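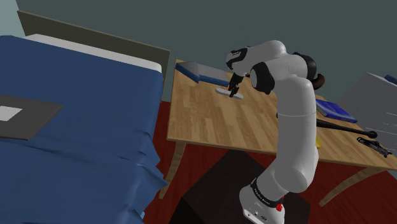
Raimo Kettunen
Lecturer, Wood Products and Furniture

Handout 4: Moisture and solid wood table tops
9/10/26

Wood takes water from the air and gives it back. When it takes water it becomes wider, and when it gives water it becomes narrower. Along the grain the change is so small that we can forget it in furniture work. Across the grain we must always plan for it.

Two words to learn for today. Radial means from the centre of the tree towards the bark. Tangential means along the growth rings. Tangential movement is the larger one, for most species nearly double. For this reason a board sawn flat from the log moves more than a quarter-sawn board of the same width.

Exercise from the lecture
A pine top was 1,000 mm wide in June. In winter we measured it again and it was 988 mm. The shrinkage is 12 / 1,000 = 1.2 per cent. Calculate now the same for a top which is 667 mm wide, when the percentage is the same. Give the answer in millimetres, with one decimal.

Fixing the top
Do not glue a wide top to its frame. Use wooden buttons in a groove, or screws in slotted holes. The slot must go across the grain. Onni Seppälä showed in the workshop a top from Kinnunen where the holes were round, and it had split at both ends.

Finish both faces with the same number of coats. If only the upper face is oiled, the top will cup.

For next week read the chapter on drying and bring your own calculations on paper.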